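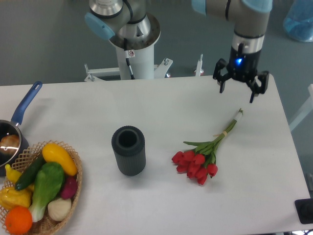

A gripper over the tulips at Hastska's collection table. The basket of artificial vegetables is one of the standard sets.

Grasping a bunch of flowers is a poor test of strength and a good test of nearly everything else. The stems form a bundle of uneven stiffness. The leaves slide. Close the fingers too near the heads and the blooms compress; close them too near the cut ends and the bunch swings under its own weight. At Hastska, a small automation firm working on handling software for mixed goods, the flower task has its own folder, its own error codes and a longer operator sheet than any other job on the list.

The firm does not write grasping rules for each object. It trains a policy, a neural network that takes camera views and joint positions and returns the next short series of arm movements. The policy learns from demonstrations, each of which is a complete recording of a person driving the arms through a task. One demonstration is called an episode. Fengying Duan, who runs the collection program, budgets in episodes the way a machine shop budgets in spindle hours.

"The model is the cheap part now," she says. "I can retrain overnight. I can't get another month of good operators overnight."

An episode begins with a layout. The collection software, an in-house tool named Prellen, draws a set of objects and a target position for each, and the operator dresses the table to match. Positions are specified loosely on purpose. Early layouts were placed against a printed grid, and the resulting policy performed well on the grid and badly off it by the width of a finger. The grid was thrown out in February and the operators now place by eye.

The object sets are household goods: cookware, produce, containers, flowers. Produce is artificial because real produce changes colour and softens over a collection period, and the change would be recorded as though it meant something. Moulded vegetables have their own faults. They are lighter than the real thing and their surfaces shine differently under overhead lighting, so the firm runs a smaller set with fresh goods at the end of each period and keeps those episodes apart for evaluation.

Once the table is dressed, the operator takes control through a pair of handheld leaders, and the arms follow. Joint angles, finger positions, motor currents and video are written to one file on a common clock. Synchronization took longer to get right than any other part of the system. A video stream that lags the joint data by a few samples will still look correct on playback, but a policy trained on it closes its fingers early. Sławomir Wróbel, the controls engineer, found the fault by having an operator tap a metal rule against the tabletop and comparing the spike in motor current with the moment of contact on the video.

He now repeats the tap test at the start of each shift. The result is logged whether or not it passes.

The current flower set contains 408 episodes. Of those, 91 are labelled as recoveries, meaning the operator made a poor first grasp, released, and tried again without resetting the layout. For the first part of the project these were deleted. Duan reversed the policy after watching the trained arms miss a stem and then hold still, fingers closed on air, until the time limit ran out. The data contained no instance of anyone being in that position, so the network had nothing to draw on.

Recoveries are harder to collect than they sound. An operator told to make a mistake makes a theatrical one, well wide of the object, and the correction is of little use. Hastska's answer has been to leave the mistakes alone. Operators are told to work at their normal pace, to keep recording when a grasp fails, and to press a foot pedal at the moment they notice. The pedal marks are used to split the episode, and the portion leading into the error is given a lower weight in training.

Annotation is contracted to Liang, which returns each batch with text labels at the level of single actions: reach, close, lift, turn, place. Disagreements between annotators are kept on file. Most of them concern where a reach ends and a grasp begins, a boundary that matters less for a jar than for a bunch of stems, where the fingers may be in contact for some time before they bear any load.

Operator variation is the other running expense. Nine people have driven the arms since the program started, and Wróbel can usually tell from the wrist trace alone which of them is at the controls. One approaches everything from the left. Another pauses above each object before descending, and an early policy trained mainly on her episodes picked up the pause and lengthened it. Shifts are now rotated so that no single operator contributes more than a fixed share of any task.

The next set moves to two-handed work, with one arm steadying a container while the other loads it. Vinance, a packaging line integrator, has asked for results on the same objects in dimmer light. Duan has agreed to the objects and is still negotiating the lighting. The operator sheet for the new task is 8 pages long and has not yet been signed off.

Contact the editors | Subscriptions | © 2019 | Back to top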